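Didlow Loses Its Detective, Again

The second lead of Didlow is leaving, and the network would like everyone to stay calm. The statement went out on 11/3/23, late enough in the afternoon that most people had already stopped reading email, and it used the word "journey" four times. I have been covering this show since the pilot and I have learned that one "journey" means a contract dispute. Four means they found out when we did. 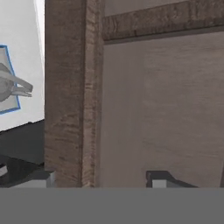 Jarlath Gilmartin

For those who gave up after the lighthouse season (no judgment, I nearly did), Didlow is the one about a small-town detective who solves murders in a county that should have run out of residents by now. The show is coming up on episode 64. The original detective walked off at the end of year 2 and was replaced by his cousin, who had never been mentioned before and had the same coat. Now the cousin is going too.

The official reason is a part in Judemby, the big fantasy series that has been swallowing television actors whole since it started casting in September. I'm told the role involves a beard, a curse and very few lines. After years of explaining blood spatter to a deputy who never seems to retain any of it, I can see the appeal.
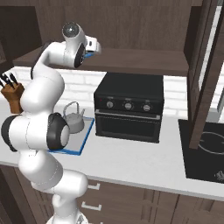 What happens to the show is harder to say. The writers had already finished the back half of the season, and in those scripts the detective gets engaged, buys a boat and learns who burned down the mill. People close to the production say the boat is staying. The engagement is being looked at. One idea going around the writers' room would hand the badge to the deputy, who is easily the best thing on the show and has been paid in reaction shots for years. Another would bring in a second cousin. I wish I were kidding.

Fans have taken it about as well as you'd expect. A petition to keep the cousin had 500 signatures by dinner, and a rival petition to bring back the first guy had 50, several of them apparently from the same household. There is also a smaller group that wants the whole thing canceled so they can finally get some sleep, and I have sent them my best wishes. 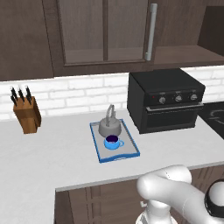 Elsewhere on the schedule, Trustine has been renewed for another run, which surprised me, as I had it down as a limited series. So did the poster. The story of a family bank ended with the family in prison and the bank on fire, so I look forward to hearing how they plan to open the next one. Flashbacks, I'd guess, and a lot of visiting hours.

And Lã, the quiet subtitled drama I keep pushing on my friends, has its finale next week. It runs long, very little happens, and I cried at the preview. Watch it before somebody remakes it with a cousin in it.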